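Filed under: Intuition, Dreams & Signs, How To

How to keep a hunch log (and check it later)

Quick one today, I have a bus at noon. People keep asking how I keep track of my impressions, the little hits you get on waking or in line at the bank. Short answer is I write them down before I know. Long answer follows.

My own log is at 2,216 entries as of this morning. Most are junk. Fine. Junk goes in too.

What you need

A notebook that fits in a pocket. Mine are the Skolto ones with the stitched back, any will do. A pen that works lying down, so pencil if you sleep with it. A second, bigger book for copying up. A watch or phone for the time. No candles needed, no incense, use them if you like them.

Step 1. Write it raw

The minute something comes, get it down. Time first. Then the thing itself, in the words it arrived in. If it was a picture, say what the picture was. If it was a voice, whose, or nobody's. If it was just a feeling in the stomach write "stomach" and the direction it leaned.

Do NOT explain it yet. This is where I went wrong for years. I would get "blue door, wet paint" and write down "my sister is going to move." Then she didn't move and I had lost the blue door, which turned up in Gekcombe that August, wet paint sign and all. The raw bit was good. My explaining was the bad part.

Example of a decent entry:

6:40 am. Half asleep. Man's voice, older, says "bring both keys." No face. Calm.

Example of a useless one:

Felt weird about the week. Universe is warning me.

Step 2. Give it a number from one to five

How strong, not how scary. Scary and strong are different animals. A five for me is when I stop what I'm doing. A one is a thing I'd have forgoten by lunch. Put the number down right away and don't change it. Don't go back afterward and bump up the ones that came true. I did this. Everyone does this. Use pen for the number at least.

Step 3. Say what would count

Same day, with a clear head, add one line: what would have to happen for this to be a hit, and by when. For the keys one I wrote "I need two keys for something, inside a month." If you can't think of anything that would count, write "open" and leave it. Open ones never get scored. They can be lovely, they can mean a lot to you, but they stay out of the tally.

And pick something that might fail. "I will hear from a person" isn't a prediction.

Step 4. Close the book

Seriously. No rereading for a week. If you reread every night you start steering toward it, you drive past the blue doors on purpose. I keep the current one in the kitchen drawer under the placemats. 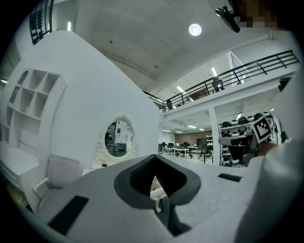
Annatjie Ngubane wrote in after the last post to say a week is too short for her. She leaves hers a full moon cycle, and she has her husband hold on to the book so she can't peek. She also said she got a lot less frightened once she stopped looking at them daily, that the bad ones "went quiet on the page." I'd go along with that. If a week feels itchy try her way.

Step 5. Copy up

Once the wait is over, sit down with the big book. Four columns. Date and time, raw words, number, what would count. Leave a fifth column empty for the result. Copy exactly, spelling mistakes too. Takes me half an hour with tea.

I tried doing this on the computer with a thing called Sillari. Fine for searching. But it let me edit old entries without leaving a mark, and I don't trust myself with that. Paper.

Step 6. Score it

Three marks only. H for hit, M for miss, O for open. No half hits. If you're arguing with yourself for more than a minute it's a miss.

Last year I had 228 entries with a line saying what would count. 172 of those were misses. I was a bit low about it, then I looked at the strength numbers and the hits weren't spread even at all, they sat mostly up in the fours and the one or two fives. My ones and twos were pretty much noise. Which was worth knowing! Now if I get a two about someone I don't phone them up at breakfast.

Step 7. Look for your tells

After a couple months go down the columns and see what the misses have in common. Mine: anything after coffee. Anything about money. Anything involving a person I was already mad at. That last one is a big one, please be careful with it. A hunch that somebody you dislike is up to something is the cheapest hunch there is. I write those down same as the rest but I add a little "m" for mad in the margin and I don't act on them or repeat them to anyone.

And the hits, what they share. Mine come early, they come calm, and they're about dull things. Keys. Weather. A parcel.

A few loose bits

Dreams go in the same book, marked D. Don't write the whole plot, I had one run past more than 700 words and could not find the one useful line in it afterward. Three or four sentences.

If an entry is upsetting, if it's about harm to you or someone else and it won't let go, or it keeps you up several nights, put the book down and talk to a doctor or somebody you trust. The log is for noticing. It isn't for carrying that on your own.

Don't log for other people. Don't read them their entries either unless they asked. I told old Mrs. Maluleke down the road that I'd had a four about her roof and she didn't speak to me until spring. Roof was fine. M.

The keys, by the way. Nineteen days later, storage unit, padlock plus the gate, and I had brought teh one. So I scored it H and drove home for the other.

Contact | Copyright, all posts by the author, please ask before reprinting | Back to top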